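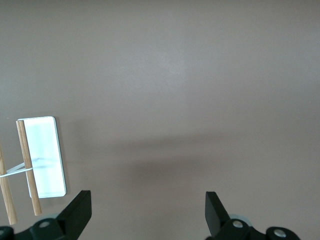
Kanchan Semwal

May 9, 2026

Workshop tips from the robot club, written up fast before the June meet. Mostly for the new kids and whoever is minding the bench. Add your own at the bottom of the binder copy.

Small parts. Sticks, rubber bands, string, flat white plastic pieces – these are what the arm practices on this term, and they are what goes missing. One lidded tub per kind. Old butter tubs are fine. Label the side, not the lid, lids get swapped.

Sticks first. Run a thumb along every one before it goes in the tub. Splinters snag on bands. Fine sandpaper, two strokes, done. Bent ones go in the kindling box.

Bands. Keep them in the dark, in a closed tub with a pinch of cornstarch. Shake, tip out, use. A band that looks cracked when you stretch it goes in the trash. Don't put it back "for later". String does the job too if you melt or tape the ends first.

Table top. Plain, matte, one color. Shiny tops throw glare back at the wrist camera and we lost most of an evening at Mernance to that. Damp cloth, drop of dish soap, then a dry cloth. No furniture polish, ever. If your only table is glossy, lay a sheet of gray craft paper over it and tape down all 4 edges. Tape the corners twice.

Light. Lamp up high and off to the side. Wave your hand over the table – if you get a hard black shadow, move the lamp or hang a bit of baking parchment in front of it (not touching the bulb!). A soft smudge of shadow is OK. The program for Rennie was trained on soft ones anyway.

Clear space. Start with nothing between the fingers. Parts go to one side, fingers open, then run. Domenica Kaufmann puts masking tape under the paper so she can feel where the parts should start, steal that one.

Fingers. Wipe the flat plates with a barely damp microfiber. Check the screws by hand before each session, snug and no more. Last fall we stripped one with a power driver and waited 12 days for the new part. Hand screwdriver only. It lives on the hook by the sink, put it back on teh hook.

White plastic pieces. Pencil smudges come off with a school eraser, marker needs rubbing alcohol on a cotton ball. Thin ones are a pain to lift off a flat table. Fold of paper under one edge helps while you are learning.

Saving runs. Name the folder before you start, not after. Drullier team had 2,000 pictures in one called "new" and had to sort them by hand.

Packing for Zodville. Arm in the big tote, towels around it, tubs on top. Power brick in its own sock – a clean sock please. Spare bands, spare paper, tape, extension cord. Room key code is with Domenica, ask her and dont write it on the board agian.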